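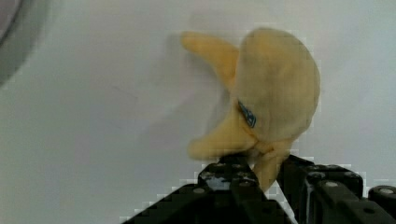

Washing plush food is driving me up the wall. We've got the pretend kitchen corner going again at our playgroup in Mostosville and the hard plastic stuff is easy, into the sink and done, but the soft pieces come back from every session looking a bit greyer. The banana is the worst because it's pale yellow and fuzzy, and every mark shows. It also has the peel flaps and a little blue patch sewn on, so I don't want to boil it or put it through a hot cycle. I tried a cold hand wash with wool wash and it took two days to dry right through where the flaps join. Is there a better way, or should I give up on plush and go all plastic?

Second question, how do people store it all? We've got over 47 pieces now and they live in one 72 litre tub, which means the kids tip the lot on the floor to find a bowl.

delab_play
Mostosville

kettlebird wrote:

Pillowcase, knot in the top, cold gentle cycle, then in front of a fan. Don't put it in the dryer. The fuzz goes hard and it never comes back.

M. Devadiga wrote:

I'd go all plastic. We run a group at Fliltendale and got rid of the plush food two years ago. Anything that goes in mouths should be able to go in the sink the same afternoon. The kids didn't miss it.

On storage, one big tub doesn't work. What's in the tub? If it's a mix of dishes and food, that's your trouble. 

delab_play wrote:

Thanks both. Fan is a good idea.

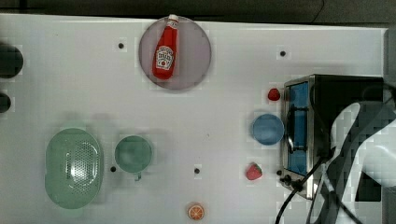 I set out a small amount at a time and keep the rest in the tub. Some of it is proper kitchen gear and some is pretend food, and I like the mix. I go for things that look like they belong together, so with the colander I put out the green cup that matches it. Plate with the ketchup on it, orange slice, toaster oven at the side. The oven came from someone's garage and doesn't heat, and I still have the cord off it in a drawer if anyone's worried. The kids use it for everything. Last week it was a post office.

wattle_and_co wrote:

Sorry, but I'd take the toaster oven out. I know it doesn't work. The problem is that at home there's one on the bench that does, and you're teaching a two year old that it's fine to open the door and stick their hands in. A wooden one or a painted box doesn't look enough like the real thing to matter.

kettlebird wrote:

Don't agree. Mine had a real saucepan and a real whisk from about eighteen months and knew perfectly well which kitchen was which. Toy ovens have doors too.

wattle_and_co wrote:

A saucepan in a toy corner isn't the same as an appliance. We had a burnt hand at Pirihi, at home and not at group, but the mum did bring it up with us.

delab_play wrote:

Fair enough, I'll raise it with the other parents. Our lot are mostly four and up but there are a couple of younger siblings.

Mohandas, you asked what's in the tub. Dishes and food, yes, all in together. I had a go at sorting it this afternoon and wrote down how I did it so whoever's on next time can follow.

1. Everything out on the table first. Pull out anything cracked or sticky and put it by the sink.

2. Dishes in one group: plates, bowls, cups, colander. These go on the bottom of the tub, largest first.

3. Food in another group. I split it by soft and hard, so the banana goes with the other plush and the rest goes in a mesh bag. 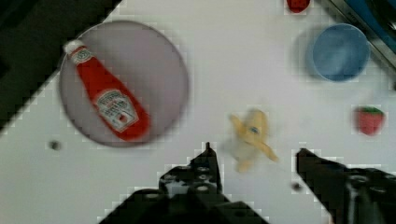 4. Bottles and jars go upright in an ice cream container. Check the caps are on tight, the little ones chew them.

5. Mesh bag on top, plush in its own pillowcase, lid on. The oven goes beside the tub.

It took me most of an hour but I think it'd be ten minutes if it was kept up.

M. Devadiga wrote:

That's good but I'd change step 2. Bowls on the bottom means someone digs for them every time. Put the dishes in a separate crate. We bought 6 of the Cutix ones, shallow with a clear front, and the kids can pack up by themselves. A label with a drawing on it helps as well.

rosella47 wrote:

Do the Cutix crates stack with the lids off? I've got the older ones and they slide.

M. Devadiga wrote:

They do if you leave the feet on. Ours came with the feet in a little bag and half of them are lost.

delab_play wrote:

I'll price them. We've got shelf space for three if I shift the puzzles. In the meantime I'm cutting down what goes out at each session, because the less there is, the less there is to wash.

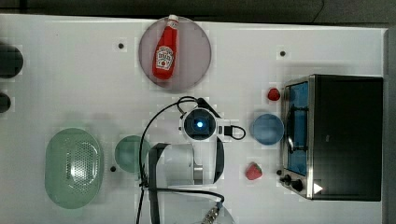
So I'd swap the set each fortnight. Breakfast things one time, barbecue things the next, and the leftover pieces stay put away until their turn. It also means the plush gets a full fortnight to dry, which solves my first question without me having to buy anything.

kettlebird wrote:

Fortnight's plenty. Squeeze the banana in a towel first, though. Roll it up and kneel on it. Gets a lot more out than wringing and the flaps keep their shape.

wattle_and_co wrote:

Themes work well for us. Picnic is the favourite. We use an actual rug and they sit on it for ages.

M. Devadiga wrote:

Still say bin the plush.

delab_play wrote:

Noted! The banana is staying. I'll try the towel on it tonight and see how it looks before August holidays care starts.

rosella47 wrote:

If anyone near Fliltendale finds spare crate feet, I'm after four.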